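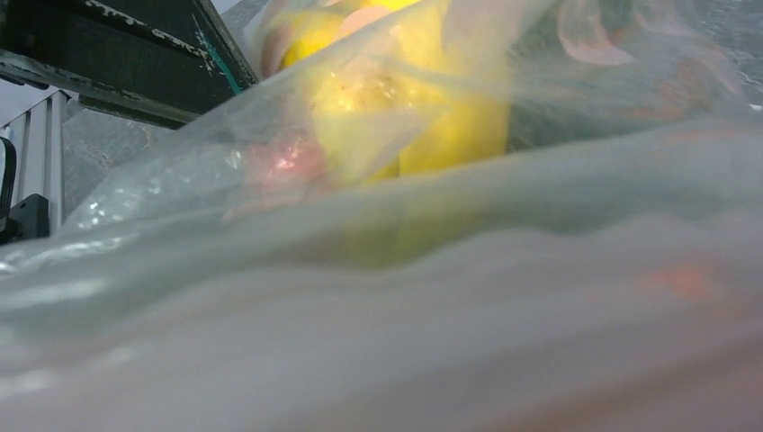 Figure 4. Fruit in a translucent bag. Yellow skin shows through the plastic near the top; folds in front blur the rest.

4. Bagging loose fruit

This section applies to soft translucent bags used with the Wemomum packing stand. For paper bags and nets, see section 5. For rigid punnets, see the Masa tray supplement.

4.1 Before you start

Check that the bag roll is the 29 cm width. Narrower rolls fit the spindle but will not stay open on the hooks. Wipe the stand and let it dry. Remove stalks, leaves and labels that have come away from the fruit.

Sort out any fruit with broken skin. Small dark specks on yellow apples are normal and are not a reason for rejection. Soft brown areas are.

4.2 Filling the bag

1. Tear one bag from the roll along the perforation.
2. Rub the mouth of the bag between finger and thumb until the two layers separate.
3. Open the bag fully and push one hand down to the bottom seam.
4. Hang the mouth on the two hooks, with the seam resting on the base plate.
5. Place the heaviest fruit in first. Do not drop it.
6. Add the remaining fruit in layers. Turn stalk ends away from the plastic.
7. Stop when the fruit reaches the fill line on the stand. A standard bag holds up to 20 medium apples.
8. Lift the bag off the hooks with both hands, one under the seam.

Note: Fruit of different colours may go in the same bag if it is of similar firmness. Do not put citrus with apples or pears for storage longer than 72 hours.

4.3 Checking the contents

Folded plastic hides more than it appears to. Where the bag is pressed against the fruit, the colour of the skin reads clearly. Where the bag stands away in loose folds, a fruit behind it may show only as a faint patch of pink or orange, and marks on the skin cannot be judged at all.

1. Stand the bag on a flat surface under even light.
2. Smooth the plastic against the fruit with the flat of the hand, working from the seam upwards.
3. Turn the bag a quarter turn and repeat until all sides have been checked.
4. If a fruit still cannot be seen properly, open the bag and look from above.

Caution: Do not pull the plastic tight over stalks. The film tears easily once punctured.

Note: Bright points on the surface are usually light caught on a crease – tilt the bag before recording them as damage.

4.4 Closing

1. Press out loose air without squeezing the fruit.
2. Twist the neck twice.
3. Fit a Savchuk clip, closed side outwards. Clips are supplied in packs of 50.
4. Leave the neck open if the fruit was chilled, and close it when the fruit has reached room temperature.

Warning: Keep empty bags and the roll away from babies and small children. Thin plastic can cover the nose and mouth and prevent breathing.

Replacement rolls and clips are listed in the Mevisum parts sheet, June 2000. Quote the roll width when ordering.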